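Setting a Table for Lunch: What I Learned at Monlow
Speaker notes, Svetozár Trnka

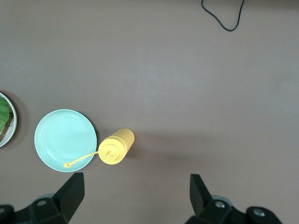
Food & Table

Opening. Wait until people sit down. Say good afternoon and thank Calum Dunbar for the invitation. Say that I will speak slowly and that questions in the middle are welcome.

Start with the lunch. At Monlow, the lunch room I have been running in the Yuen building, we serve open sandwiches on dark bread. They are simple food. A slice of bread, some lettuce, something on top, and mustard if the guest wants it. I have been asked many times how a person can give a whole talk about this. My reply is that most complaints I received in the first year had nothing to do with the bread. They were about the table.

Point to the slide. Let them look at it for a moment. Then ask: where would you put your hand first? Last time most people said the mustard, I think because yellow is so strong on a brown surface. Mention that the bottle lies on its side, very close to the green-blue plate. We will come back to this bottle.

First part, the plates. I like to have one plate with the food and one empty plate next to it. In the house of my parents the empty plate was always there, for crusts and for the half that you give to your brother. Guests here did not know what it was for. Some of them gave it back to us. So now we say it when we bring the food: "This one is for sharing." It takes two seconds and it solved the matter.

About color. The plate on the slide is a pale mint, and the other has a silver-gray rim. We do not match them. When we opened, I wanted everything white and I ordered 50 white plates from Westura. They were good plates, but dark bread on white looked to me very serious, like in a hospital. Calum brought colored ones from his own kitchen and we mixed them. Pause here, he likes when I tell this.

Second part, the lettuce. The leaf goes over the bread and it should be a curly one. A flat leaf slides when you lift the slice. Dry it well before — wet lettuce makes the bread soft on the upper side, and then the crust is the only thing that holds. I used to put butter up to the edge to protect the bread. I still do this at home, but at Monlow we stop a little before the edge, so the fingers stay clean.

If somebody asks about the recipe of the bread, say it is on the paper near the door. Do not start to explain the sourdough. In October I started to explain it and we lost the whole second half.

Third part, the squeeze bottle. Now go back to the yellow one. Many cooks find such a bottle ugly and they want to have a small bowl with a spoon. I tried bowls. The mustard dries on top, and the spoon ends on the table. The bottle is better for lunch. How it should rest is a different question. Standing on its base, it is easy to knock over with a sleeve. Lying down, it can roll, and you must check the cap. I prefer lying, with the plate near enough to stop it. Calum prefers standing. Let him say his opinion here if he is in the room, but not more than a few minutes.

Fourth part, the open space. Look at how much of the table on the slide has no dishes on it, the upper part and the right side. A new waiter wants to fill such a place with a flower, a menu, a salt set. I ask them to leave it. The guest comes with a phone, a book, sometimes a child with a drawing. The table must have room for what the guest brings.

The surface itself, short. I like a matte table in a muted color, brown with a little bit of mauve in it. A shiny one gives back the light of the lamp into your eyes. A few crumbs or specks you will always find, and for this we have a dry cloth at each end of the room. Wipe toward yourself, into the hand.

Numbers, only if they ask. The room at Monlow serves 148 lunches on a full day. The first furniture and dishes together cost 3,000, and the tables were the bigger part of it. The Prultus hall next door uses the same tables, and I can give the contact after.

Exercise. Each pair gets two plates, one bottle and bread. They set the table for one guest, then change places and sit down as the guest. Ask them to reach for everything with the left hand also.

Then questions. Keep the slide on the screen. Remind people to take the bread that is left.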